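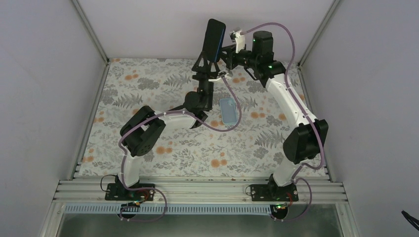
**Left arm lets go / drops out mid handover, right arm fine. Losing my mind**

**wrenfield_bench**
12 Jan 2023

Quick one before I have to go and get the kids. Two arm cell, phone into case task. Left holds the phone up, right comes across to take the other end, then case goes on. Been running since August with no real bother.

Since Monday the left arm goes limp partway through the handover. Not every time. Joints 4 and up just lose torque, wrist flops, phone goes face first into the table. Right arm carries on as if nothing happened and closes on air. No estop, no popup, log just says

`L_bus: timeout, retry 1/1, torque off`

and then nothing for the left side at all till I power cycle.

Tried: new USB lead, other port, reflashed the left board, swapped the left supply for the right one. Same. Boards both show green the whole time, even when the arm's dead.

Software is Umlow, whatever version was current in the autumn. Haven't updated. Any ideas??

---

**Fetuteo**

Cable. It's the cable. Look at how much slack you've got going over that left elbow and then down under the base. Every time the elbow folds it's pulling on the connector at one end or the other.

---

**wrenfield_bench**

Slack is on purpose, had it tight before and it snapped a plug clean off. Also if it was the cable wouldnt it happen on big moves? This is happening when it's nearly stationary, holding the phone.

---

**Fetuteo**

No. Intermittent crimp doesn't care about big moves. Holding a load at one angle is exactly when a bad one opens up. Wiggle test: arm powered, torque off, run a ping loop, work along the loom with your fingers. Keep your hand out of the gripper.

---

**desik_user**

Not convinced it's the loom. "retry 1/1" means it gives up after a single missed packet, that's a daft setting for a daisy chain that long. Mine was the same out of the box. What's your timeout?

---

**wrenfield_bench**

4 ms. Didn't set it, was in the config when I got it

---

**desik_user**

There you go then. Put the retries up to 3 and I bet it vanishes.

---

**Fetuteo**

It'll vanish because you've hidden it. Packets shouldn't be going missing in the first place. Ran 700 cycles on ours last summer with 1 retry and never dropped one. Fix the wire, then argue about the config.

---

**desik_user**

Ours isn't yours. Different number of joints on the bus for a start. And a single missed packet shouldn't drop an arm on the table, whatever the cause, thats just bad behaviour. Even a perfect loom gets a bit of noise now and then.

---

**ikechukwu_o**

Butting in on the safety side. Both of you are arguing about why the packet went missing and I'd be more worried about what happens after. Left faults, right doesn't know. It kept moving with the other arm dead in its path. Today it closed on air. If somebody sees a phone drop and reaches in to grab it, the right one is still live.

OP, is there a shared stop between the two sides, or is each one its own process?

---

**wrenfield_bench**

Own process each. There's an estop on the supply that kills both but it's me pressing it. And yes ok I have reached in. Twice. Got a pinch on the second go, no blood, felt stupid

---

**ikechukwu_o**

Right, so please stop running it till that's sorted. Two things:

- heartbeat between left and right, either goes quiet and both stop
- on fault, *hold*, don't drop torque. Torque off with a link up in the air is the worst choice, the whole arm comes down

Walls on three sides don't help you when you're reaching in from the open one.

Ikechukwu Oyelaran (did cell safety for a packing line before this, so I'm boring about it)

---

**ekpo77**

Disagree on hold. If the bus is gone you cant tell it to hold, you can't tell it anything. Depends what the servos do by themselves when comms stop. Some keep the last position, some let go after a bit. And if a finger is trapped, holding is worse.

---

**ikechukwu_o**

Fair on the trapped finger, that's what the supply estop is for. And yes, it has to be the servo's own watchdog, can't come from the PC. Should have said. But the log here says "torque off", which reads to me like Umlow sending that command on purpose. So some of the bus is still listening.

---

**ekpo77**

Hm. Good point actually. In which case joints 1 to 3 should have gone off too?

---

**wrenfield_bench**

1 to 3 stayed stiff! Forgot to say, sorry. Shoulder and elbow held up, only the wrist end flopped.

---

**Fetuteo**

So everything past a certain point on the chain dropped. That's a break between 3 and 4. In the loom. Just saying.

---

**desik_user**

Or the connector on 4, or the servo itself browning out under the phone's weight. Loom isn't proven.

---

**wrenfield_bench**

OK back. Did the wiggle test, right arm unplugged from the supply this time. Ping loop on the left, 804 pings, 336 missed. Nearly all of the misses while I was bending the bit that comes off the elbow. Hold it straight and it's clean.

Pulled the plug at that end and one of the crimps is barely gripping, wire slides in and out. Looks fine from outside, sleeve covers it.

---

**Fetuteo**

👍 recrimp both ends, not just the bad one. And tie it down either side of the elbow so the loop does the bending and the plug doesnt.

---

**desik_user**

Fine, loom. Still put the retries up.

---

**ekpo77**

Check right arm too, presumably same batch and same person crimping

---

**wrenfield_bench**

Same person was me so yes. Will do both.

Retries going to 3 but I'll have it log every one so I'm not hiding anything. Heartbeat is the bit I don't know how to do. Is there something in Umlow or do I write it?

---

**ikechukwu_o**

Nothing built in last I looked. Easiest is a small script that watches both sides and cuts the supply through a relay if either stops reporting. Arms will sag when it cuts so stick some foam under the elbows while you test. And don't count it as the thing that keeps your hands safe, it's a script on a PC. Rule for hands is still supply off, then reach.

---

**wrenfield_bench**

Got a relay board somewhere. Foam I'll have to find. Cell stays off until its in, will post back when the new crimps are done, prob weekend

---

**ekpo77**

What size pins are you using for the crimps? I've got a bag of the wrong ones if they happen to be your right ones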